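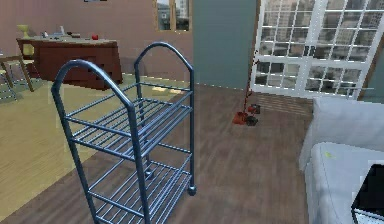

Simulation Fault FAQ: Cart Contact Error

Why did the Seok controller drive into the cart?
The planner treated the gaps between the shelf rods as free space. The fault appeared in run 587.

Was any equipment damaged?
No. The fault occurred in simulation only. Physical trials remain on hold.

May I reuse earlier results?
Runs before 587 are under review - please do not cite them.

Last updated: April 2, 2019

Comments

Jolien Peeters: Does the hold cover the Kirevville site?

Nandini Acharya: Yes, both sites.

Baltazar Montes: Our run 21 shows the same contact. Log sent.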